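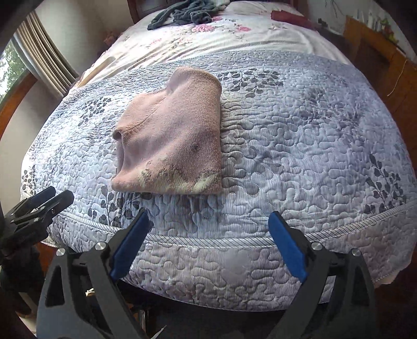 Progress report to the Viklund Fund
Project: Clothes Care at Home, Savville
Period: September to December
Prepared by: Märta Hägglund, project leader

1. What was done in the period

The project helps people who have recently moved into their own apartment to take care of their clothes and their bedroom. In this period we visited 12 households in Savville. In eight of them the work is finished, and the others continue after the New Year.

Each household receives three visits. At the first visit we go through the clothes together with the resident and decide what to keep, what to repair and what to give away. The second visit is for folding and for storage. The third visit is short, and the resident does the work while we only look and answer questions.

2. Folding on the bed

In the application we wrote that the folding would be taught at a table. We have changed this. Most of the apartments have only a small kitchen table, and it is often in use. The bed is large enough for a sweater with both sleeves out, and it is the right height for many of the residents. We ask that the bed is made first and the bedspread pulled flat.

Knitwear takes the most time. T-shirts and towels were learned quickly by almost everybody, but a soft sweater moves when you fold it, and the ribbed parts do not want to lie flat.
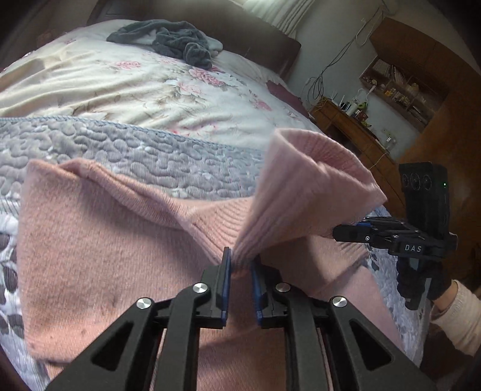 Pink knitted sweater on the bed, with part of the knit folded over.

Ivar Rustad has therefore written a one-page instruction for knitwear only. It was tried in three households and will be corrected before we print it.

3. Worn and stained clothes

We underestimated this part. Many residents keep clothes with stains or faded places and do not know if they can be saved. We now have a separate basket for such clothes, and the decision is made at the end of the visit. The laundry Tadetti in Trarnitz has agreed to look at difficult stains at a reduced price.

4. Budget

Travel costs are higher than planned, as we made 14 extra trips to households where the first appointment was moved. The cost of printing is lower. We ask for permission to move the remaining printing money to travel.

5. Next period

We will finish the open households and print the knitwear instruction. We would also like to discuss with the Fund if bed linen can be included, which several residents have asked for.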